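Plominel Two-Level Dish Rack

By Mỹ Đàm
20 August 2019

The Plominel is a freestanding countertop rack with two levels. The lower level takes bowls and other deep items. The upper level is intended for plates, saucers and lids. It is sold assembled and is not designed for wall mounting.

Construction

The rack is built as two trays joined at the ends by fixed uprights. The trays do not fold or detach. An earlier version, the Plominel Vi, had a removable upper tray held by clips. The clips loosened with use and were dropped from the design in January. Spare clips for the Vi are still supplied in bags of 12 while stock lasts.

The feet are push-fit and can be pulled off by hand for cleaning. Refit them with the flat side down. A rack standing on three feet will rock under load and can mark a soft countertop.

Loading

Load the lower level first. Bowls should be tilted, rims down and facing the same way, so that water runs off the base ring. Bowls nested upright hold water between them and will still be damp the next morning. Leave a finger's width between rims.

The upper level should not be loaded while the lower one is empty, particularly with stoneware. The rack is stable with weight on both levels or on the lower level alone. Cast iron and stockpots should be dried separately.

Clearance

The lower level is reached from the front, under the upper tray. Allow a clear space in front of the rack at least as deep as the rack itself. Where the countertop is shallow, turn the rack so that its open side faces the sink – the end uprights obstruct access from either short side.
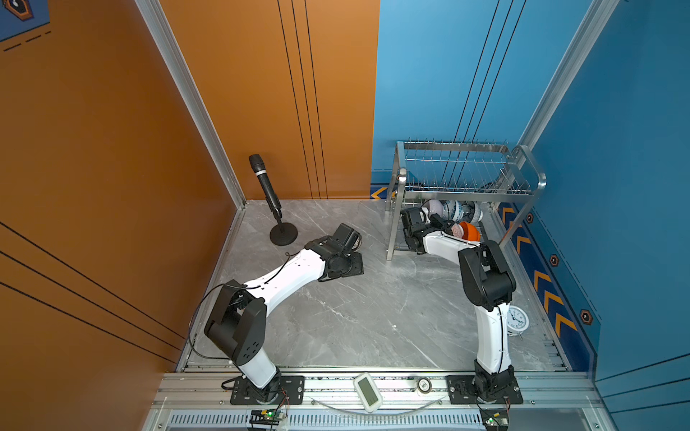
Care

Wash with warm water and dish soap. Do not use steel wool or chlorine bleach. In hard water areas, wipe the joints with diluted white vinegar every 25 days and rinse. Scale left at the joints will lift the finish over time.

The rack should not go in the dishwasher. The feet may, on the top shelf.

Accessories

Sullero drip mat: fits beneath the rack with a raised lip on all sides. Empty it daily. The mat does not drain by itself.

Trukatside cutlery cup: hooks over either long side of the lower level. One cup per side. It will not fit the Vi.

Ordering

Single racks ship in 5 working days. Orders for canteens and shared kitchens are packed 12 to a carton and are not split. The finish is guaranteed for 1,000 wash-and-dry loads under normal household use – keep the card from the carton, as the batch code is printed there and nowhere else.

Comments

dorrit_k
Does the drip mat slide on a polished counter? My old one does.

Mỹ Đàm
It can if the underside is wet. Dry both surfaces before setting it down.

Hal P.
Had the Vi for years and the clips did go. Fixed uprights are better but it's a pain to store when we have guests.

senna44
Would like a version with a deeper lower level. Ramen bowls only just go in.

Contact Plominel | © 2019 Plominel | Back to top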